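31/12/2019

Last entry of the year and I'm spending it on trash. I had meant to write something about the year as a whole, but every time I sit down to do that I end up lying, so trash it is.

Albertina Leitão sent another of her messages this morning. She wants all of us on the Trerkevden side to start sorting properly from tomorrow, bottles with bottles, plastic with plastic, cans with cans, and she has gotten the Skuleo people to agree to a pickup. I've heard this before. In June it was paper. We had a box for paper, and a sign over the box, and by the end of the month there was a sandwich in it and a broken umbrella, and then the box itself went out with everything else.

So I'm not a believer. I don't doubt that glass can be melted down and used again. What I doubt is the part between my kitchen and wherever that happens. I have stood at my window at six in the morning and watched the truck. One truck, one hole in the back. When I brought this up with Albertina she told me the truck has compartments. Maybe it does. I'd like to see them.

Still, I went over and looked at her bins, partly so I could say I had. 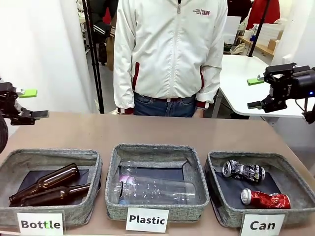 Page last changed: 31/12/2019

Gray fabric bins, dark blue on the inside, with a white card on each and the word in heavy black print. Bottle, Plastic, Can. I'll give her the cards, they can be read from the door without my glasses. The fabric I don't trust. A beer bottle is never really empty, there's always that last mouthful in the bottom, and I give the bottle bin until the middle of winter before it smells like a bar floor. Two brown ones were lying in it already. Glass on cloth, at least it won't clatter.

And why "Bottle" on one and "Plastic" on the next, when what's lying in the plastic one is a bottle? I put this to Albertina and she said everybody understands what is meant. I said everybody understood the paper box too. She gave me that look.

The cans are the one part I could be talked into. People pay money for aluminum, and if somebody pays for a thing then somebody will bother to haul it. Both the cans in there were crushed, a black and silver one and a red one. My father crushed his under his heel on the back step and it drove my mother up the wall. He'd have had an opinion on all this, and it would have been shorter than mine.

Asked what it costs. 282 for the year, split between us, and the first 30 due from me by the end of the week. I said I'd think about it. Then I came home and went through my own garbage, to see what I'd be paying for. Mostly coffee grounds, eggshells, the tray from the chicken, potato peels. Not one thing that belongs in any of her bins except a vinegar bottle, and I'm not sure where a vinegar bottle goes if it still has the plastic pourer stuck in its neck. I pulled at the pourer with pliers for a while and cut my thumb.

Rinsed the bottle out anyway. It's on the counter by the sink.

Higuchi called at nine to wish me a good new year, too early, because they go to bed. Told them about the bins and got laughed at. Had the lentils, which needed salt. Fireworks have started down by the bridge already and the dog is under the bed and won't come out for cheese.

Need: bandages, salt, light bulb for the hall.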